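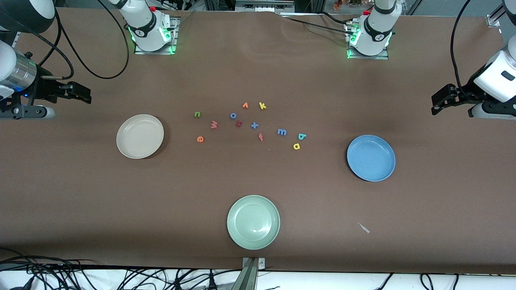

Foam letters and the three sorting plates on the brown sheet.

Sorting foam letters onto plates: notes on the setup

I have been meaning to write up the letter sorting activity properly, mostly so that I stop explaining it in separate emails. The activity is simple. A dozen foam letters go in the middle of a table, three plates go around them, and the letters get moved onto the plates according to a rule. The details of the surface, the plates and the rule matter more than I expected when I started.

The surface

I tried bare tabletop first. Foam letters slide on a hard finish. A light push sends one several inches, and it usually stops against another letter, so you end up with pairs that have to be pulled apart before either can be picked up. A cloth sheet fixes this. I use a plain brown one, for two reasons: it has no pattern to confuse with the letter shapes, and none of my letters are brown.

The sheet wants to be smooth where the letters go. Wrinkles along the back edge can be left alone. A wrinkle in the middle will tilt a letter, and a tilted letter is easy to knock over its neighbor. I smooth from the center outward with the side of my hand, then leave it. Clipping the corners under the table made it worse, because the clips pulled diagonal folds across the middle.

Ironing was a waste of time. The sheet came out of the drawer with its fold lines back after a week. Rolling it on a cardboard tube works and takes less effort.

The plates

Three plates: one cream, one light blue, one pale sage green. They are everyday plates and were not bought for this. I set them in a loose triangle with the letters in the middle, cream on the left, blue on the right, green toward the near edge. The distances don't need to be equal. I used to measure them and gave it up.

What does matter is the rim. My earlier set was three cereal bowls, and bowls are bad for this. The letters slide down the sides and pile up at the bottom, and you can no longer read what has been sorted without tipping everything out. A low rim holds the letters in place and leaves them flat. The green plate has ridges around its rim and I worried that letters would catch on them. So far this has not been a problem in practice.

Muted colors are also worth having. I borrowed a bright red plate at one point and a red letter placed on it was hard to make out from the other side of the table. Pale plates leave the letters readable.

The letters

The letters are small, made of foam, and come from a tub that was sold as a 300 piece set under the Bedavness name. I counted it once, in October, and got 271. Whether the tub was short from the start or the rest are under the furniture I can't say. The missing ones were not evenly spread. I had plenty of vowels and almost no "k".

A few observations on foam as a material:

It is light. Put a fan on and the letters will shift. I turn mine off before laying out.

It picks up lint from cloth, especially after the first few washes of a new sheet. A damp sponge takes the lint off. Tape also works but can lift the surface of the foam if pressed too hard.

It takes a dent and keeps it for a while. Letters stored under something heavy come out curved. I keep them in a wide shallow box, one or two layers deep, and they stay flat.

Lowercase sets have a known problem: some shapes are the same as others when turned around. A "n" rotated by half a turn is a "u". A "b" can be a "q", a "d" can be a "p", and if the set is the same on both faces then all four can be one another. For free sorting this is harmless. For anything that depends on the name of the letter you have to decide in advance what each piece is. I put a small pencil dot on the underside at the baseline, and this has solved most of it.

The rule

These are the rules I have used, in order of how long they take.

By color. Fastest. It needs the colors to split into three groups, and with a random handful they rarely do. Either pick the letters on purpose or allow one plate to be "everything else".

By shape. Letters with a closed loop on one plate, letters with only straight strokes on another, the remainder on the third. This one produces arguments, mainly over "e" and over what counts as straight.

By position in the alphabet. Twenty-six does not divide evenly by three. I use a to i, j to r, and s to z, giving nine, nine and 8. It is slower than the others by a wide margin. People recite the alphabet from the start for every letter, and I do it too.

By word. Each plate gets a short word. You have to choose the letters beforehand or it can't be completed. With twelve letters, three words of four letters works out exactly, and no letter is left over to hint at a mistake.

Layout

I drop the letters from a few inches up and then spread any that have landed on top of each other. Laying them out by hand in random order does not work for me. I always end up making rows. After spreading, I check that there is a finger's width between neighbors and that nothing is touching a plate.

A full round by color, including reset, takes some 6 minutes at an unhurried pace. Most of that is the reset.

Open items

Esko Toivonen wrote to suggest felt in place of the sheet. I have a piece of felt on order and will try it. My concern is that felt grips foam too well, and that letters would have to be lifted where at present they can be nudged.

I would also like a second copy of "k".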